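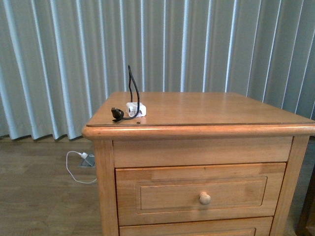 The Nerkusier Furniture Polish from Fancombe

Reading time: 3 minutes

We use cookies to remember your basket and to see which pages people read. You can change this at any time.

If you grew up in a house where somebody went round with a soft cloth on a slow morning, you'll know the smell of a good paste polish before you've even got the lid off. Nerkusier is our version of it, a beeswax and carnauba blend that we make in small batches at Fancombe and pour by hand into tins (we've tried machines, and we keep going back to the jug!). It goes on thin, it buffs up without a fight, and it leaves a soft glow on finished wood that doesn't feel sticky under your hand the next day.

You don't need much. Scoop up a bit the size of a pea on a folded cotton cloth, work it along the grain, and leave it for 20 minutes while you put the kettle on. Then take a clean cloth and buff until your arm tells you to stop. On a dry day you can get away with less waiting, and on a damp one give it 30. Please do try a hidden spot first, especially on anything old or dear to you.

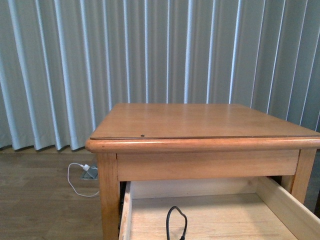
Edges are where most people rush, and they're also where a polish shows itself off best. Flat tops are easy, you just go back and forth until you're happy, but a shaped edge wants a thinner coat and a lighter hand. Think of a honey-colored end table with a thick, rounded molding wrapping the front and side: that curve picks up the light in one long streak, and any smear you leave there will be the first thing you see when you walk in. Wrap the cloth over your finger and follow the curve in one pass. If polish collects in the line where the top meets the molding, a soft, dry toothbrush will lift it out before it sets.

Nerkusier comes in two shades, Clear and Umudine. Clear suits pale and mid-toned woods, and Umudine has a little brown in it for walnut and dark oak, and is kinder to small scratches. Keep both off raw wood, suede and anything with a painted chalk finish.

Item number: 2904
Tin size: 66 ml
Goes well with: Brandes cotton buffing cloths, washed and lint free

Store it with the lid on, somewhere cool. If it goes hard in winter, stand the closed tin in a bowl of warm water and it will soften up again nicely.

Sign up for our newsletter and we'll let you know when the next batch is poured.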